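Forum Koklow > Maison et linge > Plier, ranger, renoncer

Sujet : T-shirts imprimés, le texte dedans ou dehors ?

Oceane_D
Inscrite en mars, 40 messages

Bonjour à tous. Question de fond pour ce mois de juin 2021 : je trie mes t-shirts d'été et je m'aperçois que je plie tout comme ma mère, en rectangle, manches derrière, et que la moitié finit en chiffon dès qu'on tire celui du dessous. Mes gris chinés, surtout. Les noirs se tiennent, les gris ont une volonté propre. J'ai essayé sur le lit (trop mou), puis sur la planche à repasser (trop étroite, et elle grince de mépris). Me voilà passée à la grande table blanche, et il y a du mieux.
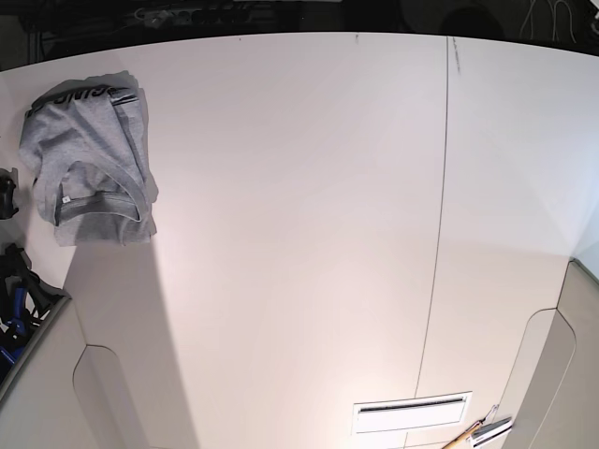
Donc ma question : quand il y a une inscription, vous la laissez sur le dessus pour reconnaître le t-shirt, ou vous la mettez à l'intérieur pour qu'elle ne frotte pas ? Mon mari prétend que ça n'a aucune importance. Il range ses chaussettes dans une boîte à biscuits, je relativise.

kelatness
2,000 messages

Dessus, évidemment. Sinon tu déplies onze trucs pour retrouver celui du marathon que tu n'as pas couru.

J. Domanski

Pas d'accord. L'impression vers l'intérieur, toujours. J'en ai un dont les lettres ont collé entre elles après un été sous les toits, il est devenu illisible, ce qui vu le slogan était plutôt une chance. Et je plie à plat, en trois dans la largeur puis en deux. Jamais roulé. Rouler, c'est pour les gens qui partent.

kelatness

Je roule et je ne pars jamais. Explique.

Idrisa O.

Vous discutez de l'étape quatre alors que tout se joue à l'étape un. J'ai plié du linge pendant deux saisons chez Netska, la blanchisserie, et un t-shirt qu'on pose en boule donne une boule rectangulaire. Prenez-le par les épaules, un coup sec, posez-le dos vers vous, lissez du col vers le bas. Ensuite vous mettrez votre texte où ça vous chante.

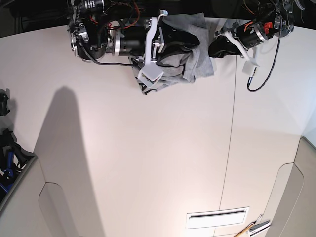

Le gris chiné, Océane, c'est souvent un jersey fin, et le jersey fin roule sur ses bords dès qu'on le lâche. Il faut donc le saisir par les coutures. Si on pince en plein milieu de l'étoffe, on obtient exactement ce tas froissé où il ne dépasse plus qu'un morceau de lettrage, avec un A qui surnage, et on peut tout recommencer. La table lisse aide à faire glisser, mais elle n'attrape rien pour vous. Une serviette dessous, si ça patine trop.

Oceane_D

Je pinçais en plein milieu. Depuis vingt ans, apparemment. Merci, je crois.

kaisu.h

Je débarque avec une hérésie : pourquoi plier ? Les miens sont sur cintres. Le tiroir du bas sert au chat.

J. Domanski

Les cintres font des bosses aux épaules. On dirait qu'on s'habille avec le cintre encore dedans.

kaisu.h

Pas si on les prend larges. J'ai des Mwakyusa en bois, achetés une fortune, et pas une bosse. Le compte en banque, lui, en a gardé une.

Idrisa O.

Le jersey s'allonge sur cintre, large ou pas. Chemises oui, t-shirts non. J'irai jusqu'au bout sur ce point.

kelatness

On l'a vu en mars, avec les draps-housses. Huit pages.

Idrisa O.

Et j'avais raison sur les draps-housses.

Oceane_D

Bon, test fait ce soir. Par les coutures, ça change tout, même si mon col part encore de travers au dernier pli. J'ai mis l'inscription dessus pour la moitié de la pile et dedans pour l'autre, comme ça tout le monde sera vexé. Jadwiga, tu plies en trois dans la largeur en ramenant la manche avant ou après ?

J. Domanski

Avant. Toujours avant. Et lisse la manche avant de rabattre le côté, sinon tu auras un bourrelet.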